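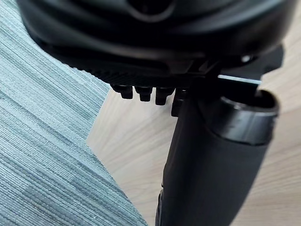
I spent most of this month's visit to Prutau on my knees, and so did everybody else. The company has a new data room on the second floor of the old Cloltidside building, and the project going on in there is called Tangen. If you've been reading my robot updates for a while, you'll remember that the last batch was all about things on top of tables. Tangen goes lower – under chairs, into cabinets, down by the floor, all the spots where a household robot tends to get lost. The wrist camera spends a lot of its time looking up at the bottom of a seat, with the thick black column coming down to the floor and carpet on one side and pale wood on the other. I sat watching that feed for a good long while and kept losing track of which way was up!

That's pretty much the problem the team wants to solve. A learning system that has only ever seen a chair from standing height knows what a chair looks like from standing height. Put its hand underneath and it might as well be on the moon. So they're collecting examples, lots of them, with an operator guiding the robot through each short task and the cameras recording everything along with the arm positions and the grip force. The count stood at 926 finished examples when I arrived, and the goal for this first round is quite a bit higher (they wouldn't give me the number, and I did ask twice).

Each example is short. The robot starts from a resting pose, the operator takes over, and the robot reaches for something, moves it or lets go of it, and backs away. Then an operator types one plain sentence saying what was done. I got to read a bunch of those sentences and they are wonderfully dull. "Reach under the seat." "Push the box toward the back." "Open the door a little more." I was told to keep my own sentence dull too when I got a turn, and my first try was sent back for having an adjective in it.

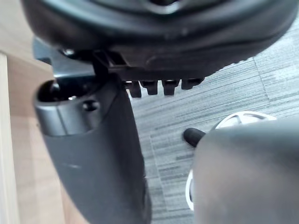 The part I hadn't thought about is how much of the work is getting close without bumping anything. A hand near a chair has very little room, and the wrist camera sees the finger itself as a big blurry lump in the corner. The team leaves all of that in. They used to crop it out on an earlier project, and the system then acted as if it didn't have a hand at all, which went about as well as you'd think. Now the blur stays, the shadows stay, and if the gripper blocks half the view then it blocks half the view.

They also keep the clumsy tries. Of the 926, 163 are marked as failures, and I figured those would get thrown out. Nope! They get their own label and they're used to teach the system what it looks like when a reach is going wrong, so it can stop and back up. One of the operators told me she's prouder of a good failure than a good success, and she has a favorite one where the hand gets turned around under the seat and takes the long way out. I watched it three times.

My own turn lasted 5 tries. I won't say which label they got, but the operators were very nice about it. The controls are easy enough to understand in a minute and then your hands simply don't do what you want. You push forward and the arm goes forward, fine, but you're looking through a camera that's tilted, so forward on the screen is kind of up and to the left. By the fourth try I had my head cocked over like a puppy. The regulars don't do that anymore. They say it wears off after the first couple of shifts. 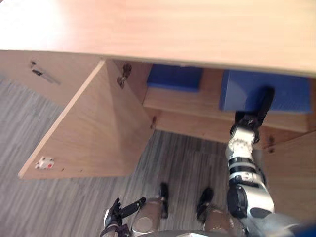 Cabinets are the other big piece of Tangen, and the staff will happily argue about which is worse. With a chair you've got no light and odd shapes. With a cabinet you've got a door that hangs out into your space, a top that sticks out over everything, and a shelf that hides whatever is behind it. Boxes sound like the easy part, and a box out in the open is easy. Slide it back under a desktop so there's hardly any gap above it and now you can't come at it from the top, so the fingers have to work on the front face or from below. The operators call this "mailbox work" and they trade off a lot when they're doing it, because it's tiring in a way that's hard to explain until you've done it yourself.

The robot's feet matter here too, more than I would have guessed. If it stands too far back it can't reach the shelf, and if it stands too close the door is in the way of its own legs. So the starting spot gets changed on purpose from one example to the next, a few inches over, a little turned, so the system doesn't learn one magic place to stand. Same with the door. Sometimes it's wide open and sometimes it's barely open, and that goes in the notes.

I asked how much of this ever gets tested before the whole round is done. They do a check every 64 examples, where the newest version of the model gets to try a task without a person driving. I saw one of those. It went for a box on a shelf, slowed way down near the edge, waited long enough that I thought it had quit, and then put its fingers on the front of the box and pushed. A cheer went up from the back of the room, so I cheered too. The next attempt was not as good, and the one after that got stopped by the operator with the red button.

What happens to the examples after this? Prutau is sharing the first round with the folks at Herkuvley, who are working on the training side and have their own ideas about how the sentences should be written. There's apparently a friendly fight going on over whether "under the seat" and "below the seat" are the same thing. (I say yes. I was told it's not that simple.) The second round is set to start in October, with lower shelves, and drawers if the new handles show up on time.

I've been invited back for the drawers and I said yes before they finished the sentence. I'm bringing knee pads. If you have questions you want me to ask the team, send them in through the usual page and I'll take a stack of them with me – the one about how many chairs they own has already come in from several of you, and I'll find out.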